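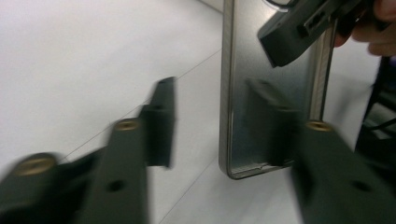
Housekeeping Skills, Unit 2
Handout: Metal trays and frames, handling and polishing
Prepared by Thaís Trindade

In this unit we work with flat metal pieces which have a raised rim. Many of you will meet them in dining rooms and hotel pantries. Please read the handout before the practical lesson and bring a soft dry cloth.

Two surfaces, two methods

A piece of this type often has two finishes. The rim is polished and shines like a mirror. The inner panel is brushed, so it has a softer shine and very fine lines. On the rim you may rub in any direction. On the brushed panel you must follow the lines, from one end to the other. If you make circles there, the marks will stay visible under a lamp.

Rounded corners

Dried polish likes to hide where the rim meets the panel. Fold the cloth over one finger and go slowly through each corner. Check also the inner edge for any small gap or notch. Do not push the cloth into it, as the threads can catch. Write it in the condition sheet with its position.

Holding and checking

Hold the piece by the outer edge. When you stand it upright on a pale table, tilt it a little towards you and look at the reflections. A clean panel gives a blurred but even reflection. A greasy place looks dull, and you will notice it faster if you change the angle.

Before you lay a piece down, pass your hand over the table. Where the top has seams, grit collects in them and it can scratch the metal.

Storage

Put one sheet of tissue between pieces. In the Lavport store room the shelf number is 138. Gilmar Peixoto keeps the key and he asks that you sign for it.

For next lesson

Read page 76 in the course book and fill in one condition sheet for a metal piece from your home or workplace.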